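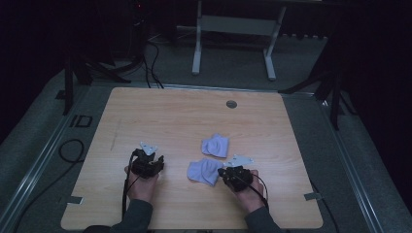
June 13, 2026
Villell project, cloth folding, hand-held gripper demonstrations
Entry by Ye-ji Baek

Target for this task is 200 accepted demonstrations. The count stands at 107 after review; 12 were rejected, most of them for a pause of more than 2 seconds between the first and second fold.

Operators are asked to begin each demonstration with both cloths crumpled and both grippers open. The cloths are to be dropped again between takes, not arranged by hand. Cable slack should be checked before every take – two of the rejected files show a tug on the right gripper late in the fold.

The board clips are to be tightened at the start of each session. Calibration was repeated with the Nirnumard script and the offsets saved under the Yeon folder.

Open item: left gripper width readings drift near full closure. To be raised with Bumberg.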